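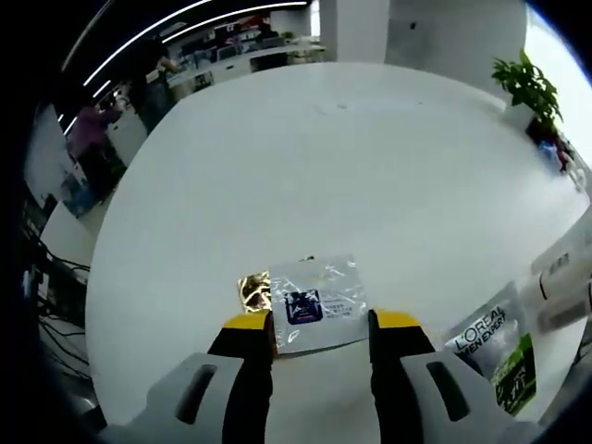
Janaka Miah asked whether the minutes of the last meeting could be approved without being read aloud, as they had run to 22 pages and most of those concerned the bus shelter. Agreed. The bus shelter will not be mentioned again until the county writes back.

NETOLEN TENANTS' ASSOCIATION
Minutes of the March meeting, held in the ground floor room, 7 p.m.

Present: 13 members, and a gentleman who had come for the chess and stayed for the cookies.
Chair: Ulises Farías
Minutes: the undersigned, again

1. Laundry room hours
The chair reported that Karnex, who manage the building, want the laundry room locked at 9 p.m. on account of noise. Members on the second floor said the noise was the dryer. Members on the first floor said the noise was the second floor. Karnex has offered to put rubber feet under the dryer, an offer it has now made at two meetings. The chair will ask for the feet in writing, with a date attached.

It was proposed that the room stay open until 10 p.m. with no new loads after 9. Carried, with one abstention from the top floor, where they have their own machine and did not mind telling us so.

2. Bicycles in the hallway
There are still bicycles in the hallway. The notice asking for them to be moved has itself been moved, and is now behind a bicycle. J. Miah said a rack in the side yard would cost less than the two letters we have paid to have written on the subject. The chair asked for a price. J. Miah had a price, from Caner Hardware, in his coat, which he had left upstairs. Item paused while he went up for it.
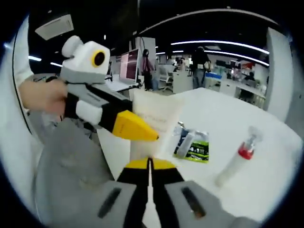
The price turned out to be for a different size of rack, one that would hold every bicycle in the building and a good part of the street's. A smaller one will be looked into. Until then, owners are asked to stand their bicycles on the left side going in, so that people with strollers can at least plan ahead.

3. Heating
The radiators on the east side are too hot. The radiators on the west side are a rumor. Karnex says the system is balanced. A long discussion followed on the meaning of the word balanced, in which everyone took part and which I have not tried to write down. The chair will request a visit from the heating engineer during the evening, when people are home to point at things.

4. Summer supper
The Sultana on the corner will do rice, two kinds of chicken and a vegetable dish for the yard supper, same price per head as last year, provided we return the trays. Last year we did not return all of the trays. Anyone who has been baking in a large foil-lined steel tray since August is invited to leave it outside the chair's door, no questions asked.

Music was discussed. Last year's music was also discussed. Deferred.

5. Any other business
The front door buzzer for 2B rings in 3B. The tenant of 3B has been letting in 2B's visitors out of kindness and would now like to stop.

The gentleman who had come for the chess was told that chess is in the library. He thanked us and took a cookie for the walk.

Meeting closed at 8:50 p.m. Chairs to be stacked in fours, please, as the fives fall over.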